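Utisum Shelf Label Printer: Eight Months on the Sales Floor
Posted Tuesday, December 6, 2005

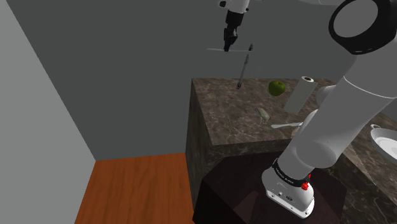 I run a housewares and kitchen shop with two registers and more shelf edge than I care to think about, and since April I've been printing every price tag in the place on the Utisum. I love it. I said I'd wait until we had a sale season behind us before writing anything, and now we've had the back-to-school rush and the Thanksgiving weekend, so here goes.

Before this we did our tags the old way. Somebody typed prices into a word processor template, ran sheets through the office laser printer, and cut them apart with a paper trimmer. A markdown on one wall of bakeware ate a whole evening. If a supplier changed a cost midweek, the tag stayed wrong until the next time we had the trimmer out, and the customer got the lower price at the register, which is the right thing to do but gets expensive.

The Utisum is a small thermal printer with a battery and a shoulder strap. You load a roll of tag stock, hook the scanner into the side, and walk. Scan the barcode on the product, the current price comes up on the little screen, press the green key and out comes a tag with a clean edge, already the right width for a standard shelf channel. No trimming! The first night I had it I redid the entire coffee and tea aisle after closing just because it was fun, and I was still home for dinner.

Price files come over from your store computer through a cradle. We use the Tavdale register software, and the export took me one phone call to get right (the columns need to be in a certain order and the manual has two of them swapped). Once it's set, you drop the printer in the cradle before you lock up and it has the new prices in the morning. Ours holds far more items than we carry and has never choked on the file.

Print quality is very good. The big numerals are dark and crisp and my older customers have told me they can read them without bending down. You get a regular layout, a sale layout with the old price struck through, and a unit price layout that I thought I'd never touch and now use for all the dish soap and paper goods. You can design your own on the PC, too. I made one with our store name across the bottom. It came out a bit crowded, but I'm proud of it.

Battery life has been better than I expected. For the Thanksgiving changeover I printed 800 tags between Tuesday evening and Wednesday noon and only charged it overnight. A roll gives you 196 tags, an odd number, but I've checked and that's what you get. Changing rolls takes seconds once you learn to press the latch and lift at the same time. My first few tries I was pulling at the lid like a stuck pickle jar.

Now the gripes, because there are a few. The strap is thin and digs in after an hour, so I swapped it for one off an old camera bag. The screen washes out under our window lights and I end up turning my back to the street to read it. The beep can't be turned down, only off. And thermal tags fade in direct sun. The ones in our front window display went brown by August, so for the window I still use the laser printer. If your whole store gets afternoon sun, ask for samples of the coated stock first. It costs more, and I've only tried one roll.

I also looked hard at the Isby handheld, which Anouk Van Loon uses at her garden center. She likes it and it's tougher than mine, with a rubber case that has survived a concrete floor. It's heavier, though, and the tags it prints are narrower than our channels. For outdoor work I'd probably go her way.

I bought mine from Escobar, the fixture dealer, and paid an extra $70 for the spare battery. I've needed it twice, both times my own fault for leaving the printer out of the cradle. They shipped quickly and threw in a couple of rolls.

The change I notice most is that I'm willing to move prices now. When the glass storage sets weren't selling in October I knocked them down on a Monday morning, saw what happened, and adjusted again on Thursday. Under the old system I'd have left them alone until January. And my register staff hardly ever have to call me over about a tag that doesn't match.

I'd buy it again tomorrow. If you have one of these and have found a way to make the custom layout wrap a long product name onto a second line, please leave a comment, I've been fighting with it all week.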